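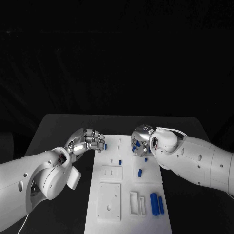

**PROGRESS REPORT – COMMUNITY GRANTS, SEPTEMBER**

Hi Lesego,

You asked for the short version this time, so I'll try, but you know what I'm like once I get going on the seed library!

The big news is that Ladari is properly open. We moved the drawers across from the old church hall in two carloads (my back has only just forgiven me) and we now have 108 varieties on the shelf, all labelled and sorted by planting month. Beans are still the favourite by a mile. I had high hopes for the purple carrots, but people keep picking them up, reading the packet and going back to the orange ones.

Membership sits at 265 households, and between them they've borrowed 971 packets over the winter. The returns are slower, as you'd expect with things that haven't been in the ground yet. I'm not fussed about it. Last year the tomato seed all came back in one mad fortnight at the end of autumn, some of it in a yoghurt tub with no name on it, and I'd guess we're in for the same again.

Jhun Dimaculangan has run the three seed-saving evenings we promised in the application. The first two were full and the third was a bit thin, thanks to a wild storm and the footy on the same night. We've offered to repeat that one (it was the session on cleaning and drying, and I'd hate for people to miss it – damp seed is our biggest headache). Jhun has also rewritten the handout so it fits on one page, and it's in colour now, with the fermenting steps for tomatoes and cucumbers set out properly.

**Money**

We've spent $2,540 so far. Most of that went on the drawers and the second-hand fridge from Fasach, then envelopes, silica gel and printing. The fridge was dearer than I'd budgeted, but the delivery was thrown in and it holds a steady temperature, so I'm calling it even. I haven't touched the signage line yet. The quote from Balogun came in higher than I'd like and I'm waiting on a second one.

**What's not going so well**

Germination testing is behind. I'd planned to have all the older stock tested by now and I'm only through the brassicas and half the lettuces. The kale was terrific. The parsnip I haven't even started, and if you've ever grown parsnip you'll know why I'm dreading it.

The catalogue is also still on paper. I'd like to get it online before the summer rush, even if it's only a plain list people can search from home.

**Next**

More flowers, which everyone keeps asking for, and a swap table at the Wodura spring market. Could you let me know if the leftover printing money can go towards a gazebo for that? We'd need to book one fairly soon.

Receipts are attached, in date order this time!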